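Fourteen screws and a desk clamp

Plaltham, September, half seven in the morning. Coffee first, then the clamp. Always the clamp.

The people at Jernutach keep a small arm going on an ordinary desk in a back bedroom, and most of the looking after is dull stuff. Tighten the clamp. Check the wires along the links haven't been pinched. Jog each joint end to end and listen – a dry servo ticks, a dying one whines. There are 14 screws on the check sheet and at least one has always worked itself slack overnight.

Then homing. The Biremow software wants the gripper pointing straight down before it will take a zero, and it's fussy. The wrist encoder should read 535. Anything over that and you start agian from the shoulder.
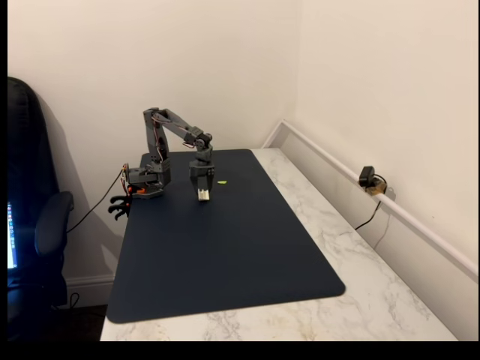

The wrist is the bit that goes wrong. Cheap gears, long days. The last one managed 1058 cycles before the teeth went, the one before that barely 400, and a new set from Hudec takes a fortnight to turn up. So there's a drawer of spares now. Swapping one is a twenty minute job if the cable clips behave, an hour if they dont.

Small parts make it harder. Fingers a hair out of line will flick a little piece across the mat instead of picking it up, so they get squared against a steel rule after every swap. Slow close, look, open, nudge, close again.

Lunch is late. Wrist reads 537. Back to the shoulder, then.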